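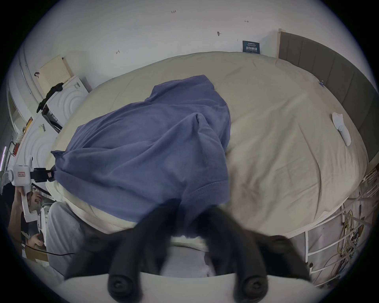 ## Tirnwood guest house: bedroom and hallway check, September

Done in one go before the spring bookings start. Ticks are passes, empty boxes still need work. Comments are mine, and I got a bit carried away with them!

### Smoke alarms and exits

- [x] **Hallway alarm sounds on test.** Loud and clear, and you can hear it from the back verandah with the door shut. Love it.
- [x] **Bedroom alarm sounds on test.** Fine. The little sticker with the replacement year is fading, so I went over it in marker.
- [x] **Front door opens from inside without a key.** The new Mevard latch is brilliant. The old one used to stick every wet week and this one turns with a fingertip.
- [ ] **Back bedroom window opens fully.** Paint has sealed it on the left side. Needs a knife run down the join and a bit of candle wax in the track. Do before guests.

### Power

- [x] **Safety switch trips on the test button.** Straight away.
- [x] **No double adaptors.** All gone. Guests get the Zolimow power board by the desk, which has its own overload cut-out.
- [ ] **Bedside lamp cord.** The flex is stiff and going brown near the plug. Tagged out and sitting in the laundry. I'd sooner buy a new lamp than fuss with it.
- [x] **Panel heater at least 300 mm from bedding and curtains.** Passes now that the bed has moved along the wall. What a difference to the room, too!

### Beds and bedding

- [x] **Bed frame solid.** All bolts nipped up with the hex key (it lives in the kitchen drawer, please put it back).
- [x] **Slats sound.** A good shove at each end and no creaks at all.
- [ ] **Bedding clear of the floor.** The big duvet slides off on one side if it isn't tucked, and someone will catch a foot in it at night. Try the smaller one.
- [x] **Mattress protector clean, no tears.** Came up beautifully after a soak.

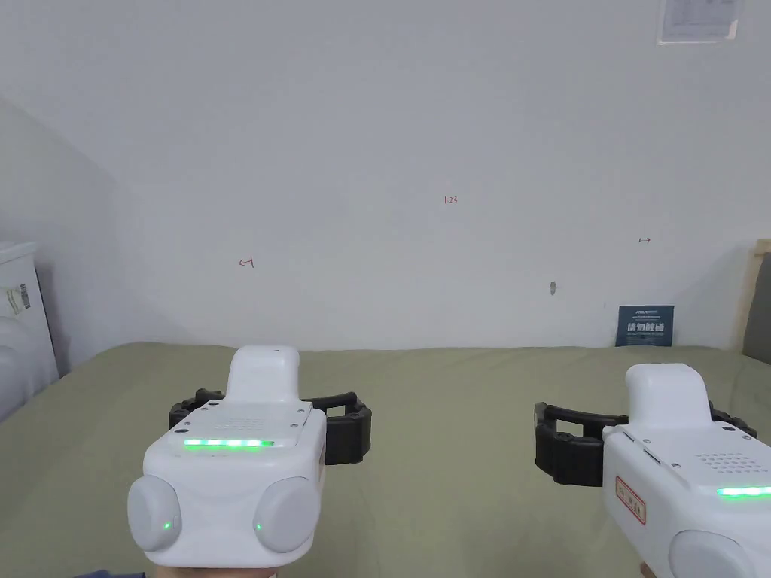

Wall-side gap is worth another look while the bed's stripped. Run a hand down between mattress and wall and feel for chargers, hair clips and anything else that's gone missing. I always find something.

### Hallway and stairs

- [x] **Handrail firm.** Tested with my full weight. Solid as a rock.
- [ ] **Stair nosing, 2nd step.** Lifting at one corner. Glue and two screws will fix it.
- [x] **Night light working.** The Szénási plug-in one is a cracker, with just enough glow to find the loo by.
- [x] **Rug has non-slip backing.** Replaced last winter and still grippy.

### To buy

- Bedside lamp, with a switch on the cord
- Candle for the window track
- Construction adhesive, 300 g tube
- Spare batteries for both alarms
- Picture hooks (nothing to do with safety, but the hallway deserves them)

Budget for the lot is $200, lamp included.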